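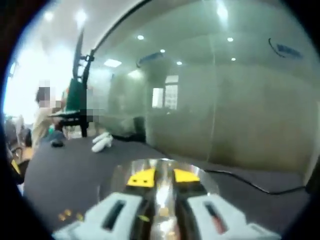
Small dry things on the table: which bowl do you use?

matos_kitchen
Good evening to all. I have a question which is maybe silly. When I sort dried snacks, chips, pasta shapes and other small round pieces, they always end up all over the table and I must bring them back one by one. My wife says the bowl is wrong. I use a stainless steel mixing bowl, quite shiny, on a dark table. She wants me to buy the shallow plastic one from Jellia. What do you use?
Martim Vieira

Ginette Pelletier
Hello Martim. Keep the steel. I have mine for many years and it stays heavy on the table when you drop things in it. The plastic ones move when you touch them with the elbow. The dark table is also good for you, yellow pieces are easy to find on it. On my old white table I was losing the pale ones every time.

tistodeo
I don't agree with Ginette. Steel is noisy and small flat pieces jump out from it if you let them fall from high. I work in a little shop in Trirkolville where we fill bags by hand, 287 on a normal day and 1000 in March, and we changed all the steel bowls for plastic. Much calmer for the ears.

Ginette Pelletier
Then do not let them fall from high! Put the hand low, at the rim, and open it there.

tistodeo
With 1000 bags you don't have time to put the hand low.

matos_kitchen
I don't have 1000 bags, I have 2 jars :) But I understand both of you. One more detail: the bowl stands at the back of my table and the pieces are in front of it, so I must lift them over the rim.

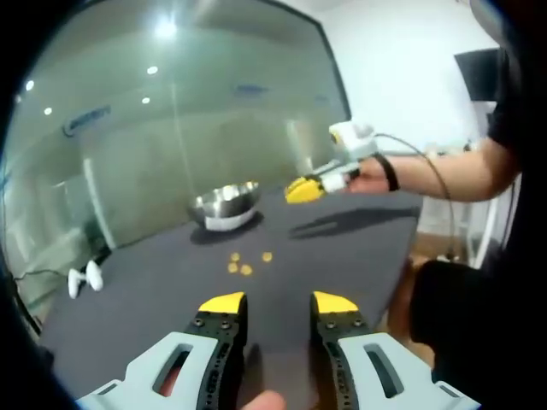
For flat round pieces this is the difficult part for me, the picking up more than the bowl. They lie so close to the table that my fingers slide on them. Do you push them to the edge and catch them there?

Ginette Pelletier
Yes, push to the edge, with the other hand open under it. Or put a kitchen towel on the table first. On a soft cloth the finger goes a little under the piece and it comes up easily.

tistodeo
The towel I can accept. But it leaves small threads on food, so please take a flat woven one, not the fluffy kind.

Ginette Pelletier
Finally we agree about something.

matos_kitchen
Thank you both. I tried it now with a thin towel and it is better, only 3 pieces went on the floor. I keep the steel bowl for the moment. If my wife asks, tistodeo voted for the plastic and I have read his message with attention.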